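Home | Projects | Team Pages | Archive

Two Hands, One Sink: Our Fall Project Report
By Despina Vukadinović, 22 October 2024

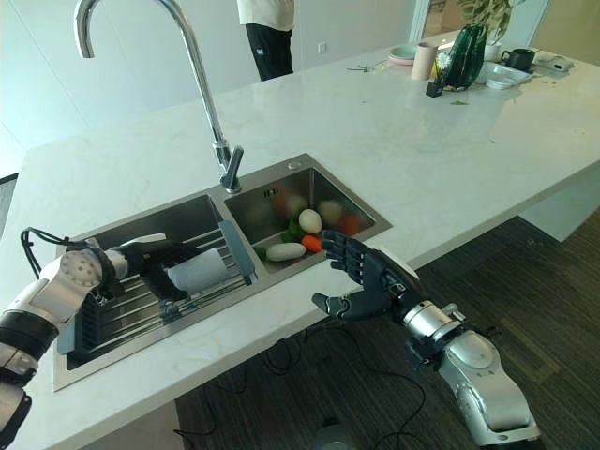 Our team picked kitchen cleanup because it sounded easy, and we were wrong in the best way! The Caststead robotics class gives every group the same challenge, which is to make a two-armed robot do one household job from start to finish. We call our program Erken. Its job is to sort things at a double sink, with dishes and containers handled on one side and vegetables on the other. The left hand has the harder life, I think, because it has to hold on to something smooth like the white cylinder over the wire rack while the right hand waits, open, in front of the basin with the carrot and the potatoes (or what our label list calls "potato-like," a name that stuck). Getting one arm to wait politely for the other took us two full weeks.

What we started with

Last January's group left us Trovo, their planner for a single arm. It's good code and we kept a lot of it. The trouble is that Trovo assumes it owns all the space above the counter. When we ran a copy for each arm, both copies wanted the same spot over the middle of the sink, right by the faucet. Caroline Owino rewrote that part so each arm has to ask for a zone before it enters and give it back when it leaves. She drew the whole thing on the back of a pizza box first, and we still have the box.

Grasping

We wrote 14 grasp shapes for the five-fingered hands and ended up using far fewer. Round vegetables want a cupped hand, palm up at first and then rolled over. Carrots want a pinch near the thick end. Leafy stuff is still a mess. The fingers close on one leaf and the rest stays put, and the program happily reports success. I love this bug a little, but it needs fixing before spring.

The vision side runs on Uzor, the class image labeler. We gave it 1000 labeled pictures of vegetables in sinks, and I can now spot a badly labeled radish in my sleep. Shiny metal gave us the most false hits. Uzor kept finding "spoons" in the reflections until Caroline added pictures of bare basins to the set.

Results so far

In our last round of tests the right arm moved 70 percent of the vegetables to the correct place on the first try. Carrots did best. The left arm was slower but dropped less, and the two arms never touched each other, so the zone idea works! Most of the misses were items lying up against the back wall of the basin, where the wrist runs out of room to turn.

Still to do

- A real check for whether the hand is holding anything
- A better approach angle for the back of the basin
- Teach Erken to move the rack handle out of its own way
- Clean up the logging, which prints everything twice

Caroline is taking the holding check and I have the approach angle. Our code is in the class folder under Erken, with notes on how to start both arms.

Contact the Caststead robotics class | © 2024 Caststead Student Projects | Back to top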